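Home | Shop | Planners | About Us | Contact

The Tirkard Side Income Planner

If you've ever signed up for a home business on a Sunday-night burst of enthusiasm and then found, a few months later, that you had no idea what you'd spent on it, well, pull up a chair, because we made this planner for you (and for ourselves, if we're being fair about it!).

The Tirkard is a spiral-bound workbook for people who sell from home, whether that's candles, a direct sales line, affiliate links or a bit of everything. It has 51 weekly spreads, with a column for what came in and a wider one for what went out. Starter kits, monthly fees, shipping, samples you gave to your cousin, gas to the meetup: it all gets a line of its own, and the total goes in the box at the foot of the page.

Shaimaa Kabbaj started it at Canbridge as a stack of photocopies, after adding up her own receipts one May and finding she had put 3,000 dollars into a program she still thought of as free. She added the "Before I Join" worksheet at the front, and customers write to us about that one more than any other. It asks who pays you, what for, how you get a refund, and what you'd earn if you never recruited a single person.

The paper is thick enough for a gel pen, and the cover wipes down with a damp cloth. Choose the Yu layout if you like small boxes, or the Bramden if your handwriting is big and loopy like ours. 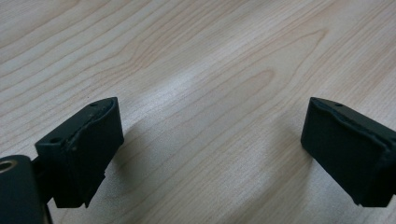 Light wood tabletop with a wavy grain.

Each planner is $20, or $40 for the set with the receipt folder and the pocket mileage log. Refills fit both layouts. We don't promise it will make you a dime, but you'll know where your dimes went, and you can send it back unused if you change your mind.

Last updated: 8 August 2024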